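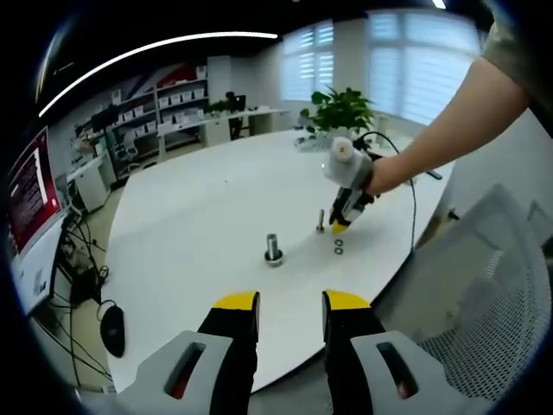

Department of Music and Sound Studies, Alitport

Figure 1. White table with upright metal bolt, open gripper fingers in the foreground.

4. Audience position and the moving speaker

The Butness concerts were planned as seated events. That lasted one rehearsal. Once the low drones started in the old net hall people got up and walked, and the group (four players, one mixing desk, no stage) decided to leave the chairs out for the rest of the run. What follows is based on the desk recordings, the sign-in sheets and our own notes, which are patchy for January.

Total attendence over the five nights was 971. Of these, 337 filled in the card at the door. Not a random sample — people who left early mostly left without one, so the cards lean toward listeners who liked it. We did not correct for this.

Three things came up again and again on the cards. Cold feet, first of all. Then the long section in the dark, which many took to be far longer than it was. And the bells. The bells were carried through the crowd by hand, no fixed route, and a good number of listeners wrote that they could not tell a live bell from one coming out of the wall speakers. The players say this was half planned.

Kárason, the second piece on the program, behaved differently. Scored tightly, cues on a click track, very little room to drift. Listeners stood still for it. On the desk recordings the crowd noise drops away almost at once and comes back only with the brass. Same hall, same crowd, same loudness limit. We read this as a response to pulse, though the lighting also changed at that point and we can't seperate the two.

At Stirness the set was repeated outdoors, on the ferry slip. Wind on every microphone. Two of the recordings are unusable and the third has only the left channel, so Section 5 uses Butness material alone. Worth noting, all the same, that the walking started sooner there, before the first drone had fully come up — possibly word had got around. No cards were handed out at Stirness.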